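Pouring cell, shared workshop: pre-run inspection checklist with comments

Build name: Colladik. Location: Venisska workshop, main floor, bench by the long shelf. Controller: Koubek board, second revision. Status at last inspection in November: passed with two open items (see 3.4 and 5.2).

Work through the list in order before the first powered run of the day and again after any change to the gripper, the mounting or the program. Mark each line OK, FAIL or N/A. A FAIL in sections 1 or 2 stops the session. Comments are from the last three inspections and are kept until the item has passed twice in a row.

1. Power and stop circuit

1.1 Main switch off, supply unplugged, arm parked before anyone reaches over the bench. OK.

1.2 Stop button drops motor power, not just the program. Test with the arm moving at low speed. OK.
Comment: Tested from both sides of the bench. The arm sags slightly when power drops. Do not run the test with glass under the gripper.

1.3 Supply voltage steady with the arm holding its rated load for 30 seconds. OK.

1.4 All low-voltage connectors latched. Tug each one by hand. OK.
Comment: The connector at the wrist failed in the previous inspection. The housing was cracked and has been replaced. One more pass and this comment can be deleted.

1.5 No mains wiring within reach of a spill from the bench top. OK.
Comment: The power strip was moved off the floor and screwed to the wall side. Leave it there. If you need another outlet, use the one on the pillar.

2. Arm and mounting

2.1 Base bolts tight, witness marks lined up. OK.

2.2 No play at the shoulder joint. Hold the upper arm and push sideways with power off. OK.

2.3 Cable slack checked through full travel, including the folded position. OK.
Comment: The loop at the elbow was too short after the November rebuild and pulled at the end of travel. Lengthened and tied again. Check it every time the base is moved.

2.4 Software limits match the taped area on the bench. FAIL, then OK on retest.
Comment: The limits had been reset to default when the Koubek board was reflashed. The arm could reach over the front edge. Limits are now stored in the startup file and should be read back on the screen before motor power is enabled.

2.5 Speed cap set to 17 percent for any run with liquid. OK.
Comment: There has been a request to raise this. It stays where it is until item 5.2 is closed.

3. Gripper

3.1 Fingers close evenly, no rubbing at either side. OK.

3.2 Finger pads clean and dry. Wipe with a lint-free cloth. OK.
Comment: Dish soap leaves a film and the pads lose grip. Use plain water and let them dry fully.

3.3 Closing force checked with the spring gauge before handling glass. OK.
Comment: Set from the low end and work up. Setting it from the high end gives a different result, probably due to friction in the drive. The difference is small with plastic and large enough to matter with glass.

3.4 Screws at the finger mounts tight, thread lock applied. OPEN.
Comment: The left screw backs out after long sessions. Thread lock was applied but had not cured when the next group started. Recheck on Tuesday after a full night of curing. Until then, check by hand between runs.

3.5 Gripper opens or holds as programmed on loss of signal. OK.
Comment: Colladik is set to hold. Anyone changing this must write it on the board next to the bench.

4. Bench and vessels

4.1 Bench top wiped and free of grit. The surface is scratched already, and grit under a glass foot will make it rock.

4.2 Vessels checked for chips at the rim, spout and foot. Chipped glass goes in the marked bin and does not come back to the bench. OK.

4.3 Beaker filled no more than halfway for pouring tests. OK.

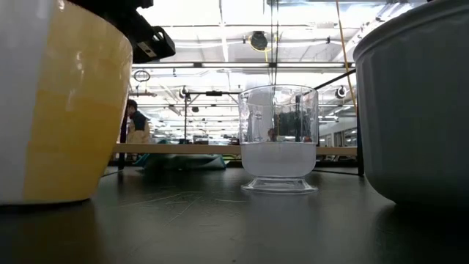
4.4 Clearance between neighboring vessels enough for the open gripper plus a finger's width on each side. OK with comment.
Comment: Large bowls take up more room at the rim than at the base, so measuring along the bench top gives a false result. Measure at rim height. If the gap is tight, approach from above and do not allow any sideways move below the rims.

4.5 Approach height set above the tallest rim for the current layout. OK.
Comment: The value in the program is for the older, lower set of bowls. Add it to the run sheet each time the bowls are changed. The arm has no way of knowing.

4.6 Liquids limited to water or water with food coloring. No solvents, no hot liquids. OK.

4.7 Towels and an empty bucket within arm's reach of the operator. FAIL, corrected on the spot.
Comment: The bucket had been borrowed for the sink. It is now labeled.

5. Program and dry run

5.1 Correct program loaded, version on screen matches the run sheet. OK.

5.2 Full cycle completed with empty vessels before any liquid is used. OPEN.
Comment: The cycle completes, but the arm pauses for 300 milliseconds at the top of the pour and then jerks. With an empty beaker this is only ugly. With a filled one it throws drops over the near rim. Suspected cause is the hand-off between two motion segments. A patch from Lakden is loaded on the spare board and has not been tested on the arm.

5.3 Position repeats within tolerance after ten cycles. Check with the pointer tool and the paper target. OK.

5.4 Log file being written. Confirm that the file size grows during the dry run. OK.
Comment: The card was full at the previous inspection and the controller gave no warning. Old logs have been moved to the shared drive. The card holds over 128 sessions at the present logging rate, so clearing it once a month is enough.

6. People and surroundings

6.1 One operator at the stop button for the whole run. The operator does not also handle vessels. OK.

6.2 People at nearby benches told that the arm is about to move. OK.

6.3 Safety glasses on for any run with glass. OK.
Comment: Applies to visitors as well. Spare pairs are in the drawer under the vise.

6.4 Bags, coats and loose cables kept clear of the floor on the operator side. OK.

7. Shutdown

7.1 Arm parked and motor power off before vessels are removed. OK.

7.2 Vessels emptied, rinsed and stored upside down on the rack. OK.

7.3 Bench dried, including under the base plate. OK with comment.
Comment: Water collects behind the rear bolts. Use the narrow sponge. A light rust mark was found there and has been cleaned and oiled.

7.4 Open items copied to the next sheet. Carried over: 3.4, 5.2.

Result: approved for dry runs and for supervised pours at capped speed. Not approved for unattended operation.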